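July, way past midnight

I should be asleep but my ears are still ringing and I'm too wound up, so you're getting the Skiltmont show while it's fresh. Load-in was at three. I got there at twenty past because the bus sat outside Parkbridge forever, and Aleksandra was already dragging the bass cab up the back stairs by herself and giving me the look. I bought her an iced coffee later, so I think we're square.

We were second of four. The first band were kids, I mean really kids, the drummer's dad was holding his stool steady during soundcheck, and they were so good! Three songs, all fast, and the singer forgot the second verse of one and just yelled the first one again. I clapped like an idiot.

Soundcheck for us was 14 minutes, and most of that went on my pedalboard. The delay had been fine all week in my kitchen and then at the venue it did this awful squeal whenever I touched the tuner. Boonsong (he does sound there, very calm man, I have never seen him walk quickly) came over, listened to it, wiggled one patch cable, and walked off again. Fixed. I've had that cable since high school. It's in the trash now, and I'm a little sad about it.

So then a very long wait. Tsegereda wanted to change the set. She always wants to change the set about an hour before, it's how her nerves come out, and usually I say no and then we do it anyway. This time she wanted to open with "Buthelezi" instead of closing with it. That's the slow one, the one with the big tuning change, and I said if we open with it then I'm retuning in front of everybody with no song behind me. She said then tell a joke. I do not have a joke. We opened with it.
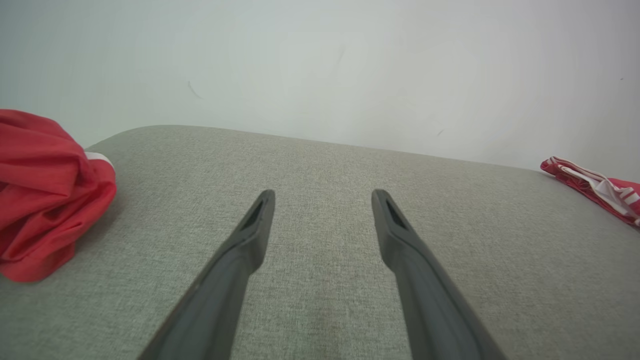

5 min read

And okay, she was right. I hate that. It starts with just her voice and that one low string ringing, and the whole room, which had been loud, people ordering drinks, people shouting about parking, got quiet in a way we've never had. I looked over at Aleksandra and she was grinning at the floor. When the drums came in somebody near the front whooped, and I'm pretty sure it was Mayuree, but she says no.

Then came the retuning. I told the story of the goat at my cousin's wedding. It is not a joke and it does not have an ending. Somebody laughed, very kindly, and then I was in tune and we could go.

The middle of the set is a blur. I know I messed up the bridge in "Climarov" since my hand was one fret off for the entire thing, and it sounded kind of spooky and nice? Aleksandra asked afterward if I'd been practicing it that way. I said yes. (If you ever read this, Aleksandra, no.) I broke a string in the second-to-last song, the high E, of course, and played the solo lower down and lost a bit of skin off my thumb. It's throbbing right now as I write.

We sold 15 shirts! Fifteen! At the last show we sold two, and one of those was to my mom. Polyxeni ran the table and she is terrifying at it, she just holds a shirt up against people until they pay. The door did fine too. Our cut came to 72 dollars each after gas, and I've decided mine is going toward a new cable and a setup on the old guitar, the action is creeping up and I can feel it in my wrist.

We stayed for the headliner. They had two drummers, and a keyboard player who stood with his back to us the whole night, and they played one song for what must have been a quarter of the set. I loved it. Tsegereda sat on the stairs and fell asleep on my jacket.

Things to remember for next time: spare strings in the case and NOT in the car. Eat before six. Ask Boonsong what he did to the vocals in the first song, because I want that on the recording. Write down the new set order before she changes it again.

Bed. We have practice at eleven and I've got the key, so I can't even be late.

Last updated: July
438 shares
14 comments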